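4 Setting Up the Desktop Service Cell

This section covers the work area for the Onach Club desktop service task: fixture plate, donor computer, arm and gripper. Teams must complete 4.1 through 4.4 in order before requesting a scored run. Software installation is covered in Section 3. Score sheets are in Appendix B.

Maintained by Yupin Hemmin. Last revised July.

4.1 Before you start

You will need:
Donor desktop tower, side panel removed
3D-printed fixture plate
Team laptop with the Wistis control package installed
Grounding strap
Soft brush and lint-free cloth

CAUTION: Unplug the donor computer from wall power and hold its power button down for 5 seconds before anyone reaches inside. The tower stays unplugged for the whole session.

CAUTION: Wear the grounding strap whenever you handle a memory module or processor by hand.

4.2 Placing the tower and fixture

1. Lay the tower on its side on the slatted table with the open side facing up.
2. Turn the tower so that the power supply is on the operator side and the drive cage is to the right.
3. Set the fixture plate to the left of the tower with its upright post toward the back.
4. Press down on each corner of the tower. If it rocks, move it to another position on the slats.
5. Tuck any drive or power cable that crosses the memory slots toward the drive cage. Do not unplug it.

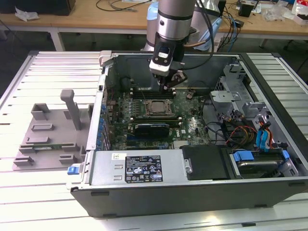 6. On the laptop, open the Wistis position page and load the file named tavares_base. The Tavares layout is the only one accepted for scored runs.
7. Jog the arm to the three reference points listed on the page. Save each point before moving to the next.
8. If a saved point differs from the base file by more than 2 mm in any direction, reposition the tower and repeat step 7. Do not correct the error by editing the file.

NOTE: Reference points are lost when the tower is moved. A bump counts as a move.

4.3 Parts and the fixture plate

The plate has a fixed place for each part type. The processor goes in a square recess, contacts down. Memory modules go in the long slots. A part set down anywhere else on the table is scored as dropped, even if it is undamaged.

1. Raise the retention lever fully before the processor is lifted.
2. Lift the processor straight up. Do not slide it across the socket.
3. Set it in the recess and confirm that it lies flat.
4. Leave the socket untouched. Do not brush or wipe it.
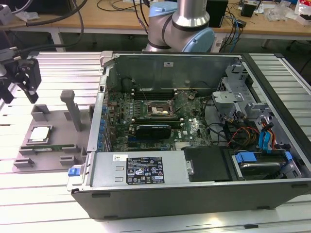
5. Release both ends of a memory module before lifting it.
6. Record each removal in the run log with the time of day and the initials of the operator.

CAUTION: If a socket contact looks bent, stop and tell the bench lead. Do not reinstall the processor.

4.4 Arm speed and approach

Set the travel speed to 200 mm/s for moves outside the tower. Inside the tower, use the slow profile supplied with the package. First-year members use the slow profile for all moves.

1. Bring the arm to the hover point above the part.
2. Wait 500 ms for the arm to settle. The delay is already set in the Clandetti script template and must not be shortened.
3. Descend along the vertical axis only.
4. Close the gripper, then check the grip on the laptop before lifting.

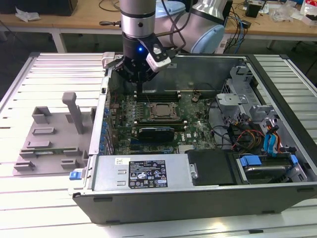
Most failed runs in the memory task come from a poor approach angle. The gripper must enter square to the slots, and a small wrist rotation is enough to catch a neighboring latch. Check clearance on both sides of the gripper before descending. The camera module clamped to its right side makes the tool wider than the fingers alone, and the cables looping back from the wrist need free travel above the case. Run the full path once at the slow profile with the gripper open and keep one hand near the stop button.

If the gripper touches the case wall:

1. Press stop.
2. Raise the arm by hand jog, vertical axis only.
3. Inspect the fingers for chips or looseness.
4. Repeat steps 7 and 8 of 4.2.

NOTE: A touch during practice carries no penalty, but it must be entered in the run log.

Continue to Section 5, Scored Runs.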